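About Us — The People Who Still Work Here
By Hsin-yi Cheng, October
4 min read
Print this page | E-mail this page 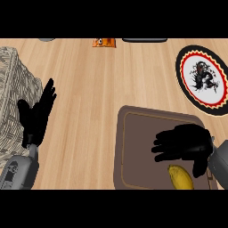 Rehearsal on the simulator: two hands, one banana, one tray.

Wavercombe packs welcome trays. If you have ever checked into a mid-priced hotel and found a piece of fruit and a bag of something salty waiting on the desk, there is a fair chance it came through our building. We pack more than 2,000 of them on a good day, and we have opinions about where the banana goes.

For most of our history the packing was done by people standing at long tables, reaching. Reach to the basket, reach to the tray, turn, reach again. It is not hard work in the way that digging a ditch is hard, but try it until four in the afternoon and then try to wash your hair. Our sick-leave file used to be mostly shoulders.

A couple of years ago we brought in two-armed robots from Galler. The announcement was made in the break room next to a cake, which was a mistake. People remember the cake. For a while any dessert brought into the building was treated as a layoff notice, and a perfectly innocent birthday had to be moved to the parking lot.

Nobody was laid off. We put that in writing at the time and it is still pinned up by the time clock, with a coffee ring on it. There are 67 of us now, which is five more than when the robots arrived. What did change is what we do all day, and since new hires ask about it in every interview, we may as well set it down.

What the robots do

They move things from one place to another. They have black hands with fingers, which makes visitors sentimental, and they are good at the ten-thousandth tray in a way that none of us ever were. They are slower than our best packer and faster than our best packer after lunch.

They are also easily upset by produce. A snack bag is one thing on Monday's delivery and a slightly different thing when the supplier changes the print. Bananas come in as many shapes as there are bananas. So before a new tray layout goes anywhere near the floor, it gets run in simulation, on a rendered table with rendered fruit, until the hands stop doing anything we would have to write up. We call the simulator Nusodetti, after the packing line it was first built to copy. Since then it has been through 2,535 test layouts, among them one that put the banana underneath the plate. The software considered that a success. The packers did not, and the packers won.

What the people do

Many of our trainers were packers. A trainer sits at a screen, watches a practice run and says what is wrong with it, and it helps enormously to have done the job by hand. An engineer will tell you the fruit is inside the tray. A packer will tell you it looks like somebody dropped it there. Guests notice the second thing, and so do hotels when the contract comes up.

Others moved to checking, to layout design, or to what we call the rescue desk. The rescue desk walks over when an arm stops and wants help. It was supposed to be a quiet post. It has good shoes in the job description.

And some people still pack. Small orders, wedding orders, anything with a ribbon. We asked who wanted to stay on the tables and got more names than expected, mostly from people who said they think better with their hands busy and did not care to be promoted into a chair.

What got worse

It would be a strange page that claimed nothing did. The floor used to be louder with talk. When you packed beside someone for a year you knew about their knees, their landlord and their daughter's boyfriend. Trainers wear headsets, and headsets are not sociable. We have moved the desks to face each other and made the morning break longer, and it has helped a little.

Pay was another sore point. At first, trainers earned the packing rate, on the theory that they were only sitting down. That theory lasted one staff meeting. There is now a separate grade for it, and the training hours leading up to it are paid in full.

The robots themselves are no trouble to work with, apart from the older pair on line two, which the night shift named Wei and will not explain. Wei is down for a new wrist at the moment. The night shift has signed a card.

Working here

We hire for the tables, the rescue desk and the trainer program. You do not need to know anything about robots. You do need to be able to look at a tray and feel mildly annoyed by it. Tours run in the mornings, closed shoes please, and the snacks by the front door are seconds, so help yourself.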